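Section 7

Cúc Mạch had been hired to write the sorting standard, and by the end of the second week she had written most of it. Section 1 said who could be in the room. Section 2 said where they could stand. Sections 3 through 6 dealt with speed, force, stopping, and starting again after a stop. Those went quickly. Other companies had written rules like them before, and she had read a great many.

Section 7 was called "Placement," and it had one sentence in it. The sentence said: "The item shall be placed in the correct basket."

Pramanik read it on his way back from the kitchen, standing behind her chair with a bowl of noodles.

"What's wrong with that?" he said.

"I don't know what placed means."

"It means put."

"From how high?"

He ate some noodles. Pramanik ran the floor at Funov and had run floors at other places before that, and he did not like to answer a question until he was sure it was one.

"From not very high," he said.

She typed that in so she would remember it, and they went down to the test room together.

Clodley was at the desk by the window with his headset around his neck. The table was set up with the two baskets and the two paper signs. He had lettered the signs himself, and Cúc had asked him in Section 4 comments whether handwriting was allowed. He had written back that the customer's people would be using handwriting, so the arm had better get used to it. She let that go and added a line saying that labels had to lie flat and face the operator.

"We're going to do the tape," Clodley said. "Do you want to watch the tape?"

She said she did. She stood behind the yellow line, where Section 2 told her to stand.
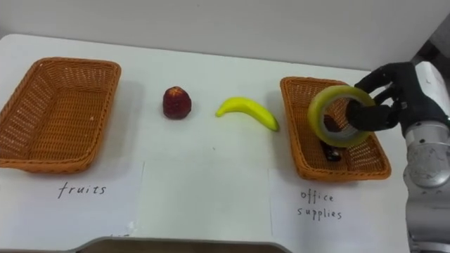 The roll of tape over the "office supplies" basket, with the fruit still to be sorted.

"Stop there," she said.

Clodley pressed the key. The hand stayed where it was, with the roll hooked on its fingers.

"Is that placed?" she asked.

"No," said Clodley. "It's still got it."

"If it opened its fingers now?"

"It'd fall in the basket."

"Would that be placed?"

Clodley looked at Pramanik, who was looking for somewhere to put his bowl.

"The log would say so," Clodley said. "The log checks two things. Is the hand empty, and is the item inside the walls."

"So you could drop it from the ceiling."

"The arm doesn't reach the ceiling."

"But the log wouldn't mind."

"No," he said. "The log wouldn't mind."

She wrote that down as well. Then she asked him to go on, and he pressed the key again, and she watched the tape until the hand had let go of it and drawn back. She asked him to reset and do it over. She watched it seven times. On the fourth the roll landed on its edge, rolled the length of the basket and lay down against the far side. The log said "placed."

"That one bothers you," Pramanik said.

"It was moving when the hand left."

"It stopped."

"The basket stopped it. If that had been a tray with no sides it would be on the floor."

"We don't sell trays with no sides."

"Arkident does," said Cúc. Arkident was the customer. She had their equipment list upstairs, and there were 20 kinds of container on it, three of them flat.

Pramanik sat down on the stool by the door. It was late in the day and he had been hoping to send them a finished draft. He had told them May 27, 2025, and it was May 27, 2025.

"All right," he said. "What do you want it to say?"

She had to think. When she was small her aunt had kept a shop, and Cúc used to help put the stock away. Her aunt did not say much about how to do it. She would stand in the aisle and listen. If she heard a thing land, she called out, "Again," and you took it off the shelf and put it back so that she couldn't hear it. Cúc had thought this was unfair at the time. You could do the whole job, with every can in its proper row, and still have to do it again on account of a noise.

"I want the item to be touching something before the hand lets go," she said.

"Touching the basket?"

"The basket, or something already in the basket. Holding still, and touching."

Clodley turned his chair around. "I can do that. There's a force reading in the wrist. When the weight comes off, it's touching. It'll be slower."

"How much slower?"

"I'd have to run it."

"Then run it," Pramanik said, "and don't tell me until tomorrow."

Clodley ran it. Cúc went back to her place behind the line and made notes. The first attempt pushed too hard and the basket slid. The next was better. After a while he had it so the roll came down, rested, and was let go, and she could not hear it from where she stood. He tried the banana in the other basket the same way, and then the red fruit, and those were quiet too.

"What about the log?" she asked.

"I'll add a third check. Hand empty, inside the walls, not moving." He typed for a minute. "What do I do with the old records? There's 3434 of them that say placed."

"Did you keep the wrist readings?"

"For all of them."

"Then run the new check on the old records. Keep the old result next to the new one. Don't write over anything."

"Some of them are going to fail."

"I know they are."

"I have to show those to Arkident," Pramanik said from the stool.

"Yes," said Cúc. "That's Section 8. I haven't written it yet."

He picked up his bowl and went out. They heard him on the stairs, and then they heard him on the phone, telling someone that the draft would be there in June, and that no, nothing was broken, they were changing a word.

Cúc sat down at the spare desk and opened the file. She took out the sentence in Section 7 and put in four others. She read them to Clodley, who asked her to change "at rest" to "not moving," so the night shift wouldn't argue about it. She changed it.

Then she asked him to set the table again, with the tape back where it had started, and went to stand behind the line.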